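Home Shop Kitchen Small Appliances Guides Contact

Last updated in June

Mallari Compact Electric Hot Pot

We put off stocking small electric hot pots for a long time. Most of the ones we were sent looked good on a shelf and then scorched rice, spat noodle water across the counter, or came with a cord so short that the pot had to live next to the toaster. So read this page as coming from a store that needed talking into it.

The Mallari is the one we ended up selling. It won't replace your stove, whatever the leaflet in the carton says. It boils water, it simmers soup, it cooks noodles and dumplings, and it keeps a small stew going while you do something else. For a person in a dorm room, a studio apartment or an office with a strict rule about burners, that may be plenty. For a family of five, go and look at our stockpots.

What the maker claims, and what we think

Mallari says the pot cooks "everything from breakfast to dessert." We tried oatmeal, and it was fine as long as somebody stirred. We tried a steamed pudding and would not try it again. The claim of "restaurant-style hot pot at home" depends on how many people are at your table. With two it works well. With four you spend the evening waiting for the broth to come back up after each round of cabbage goes in.

The leaflet also talks about energy savings and gives no figure we could check. A small pot heating a small amount of water ought to use less power than a big burner, and we'd leave it there. If the electric bill is your main reason for buying, we doubt you'll notice.

There are two heat settings. Low holds a gentle simmer. High is a proper boil, and with starchy things it will climb to the lid if you walk away. We would have liked a middle setting and told the maker so. They told us most customers don't ask for one – we'd guess most customers don't know who to ask.

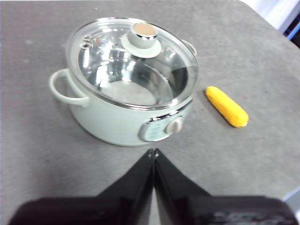 Cleaning is where a lot of these pots fall down, and we were ready to be annoyed. The heating base must not go in the sink, so washing up takes a bit of care with a cloth and some warm soapy water. Don't use steel wool on any part of it. Rice starch comes away after a soak of 30 minutes. Burnt milk takes longer and a good deal of patience. Mallari calls this "effortless cleanup," and we don't.

Hard water leaves white marks on almost any kettle or pot, and you should expect them sooner or later. Boil a little white vinegar with water on Low, let it cool, rinse twice. The special descaling tablets sold for the job cost more and did no better when we tried them.

How it compares

We also looked at the Nandstead, which is bigger and cheaper. The price is tempting. The one we tested had a dial that turned past its own Off mark, and a second one did the same, so we passed. The Rätsep is very well made and heavy enough to stay put when you bump the table, but it costs nearly twice as much and we couldn't taste the difference in the soup. If you already own a Rätsep, keep it.

Several customers have asked whether a rice cooker would do the same job. If rice is most of what you eat, buy the rice cooker. The Mallari makes decent rice only if you watch it, and watching rice is what people buy a rice cooker to avoid.

Buying notes

Item number: 291
Heat settings: Low, High
Warranty: up to 4 years, if you register the pot with the maker (without registering, you get one)
Returns: unused, in the carton, within 30 days

We are not fond of warranties that depend on a form. Fill it in on the day the pot arrives and keep your receipt in a place you'll remember.

The maker's carton says the switch is tested for 3,000 uses. We have no way of confirming that and haven't tried.

A matching steamer rack from Mesano is sold separately. It fits, and it does eggs and a few dumplings nicely, but it's overpriced for a bent piece of metal. Try the pot by itself for a month first – you may find a plate and a saucepan do your steaming already.

Questions about this item go to Kirsten Kvaran at the appliance counter. She uses the Low setting for lentils and disagrees with us about the pudding.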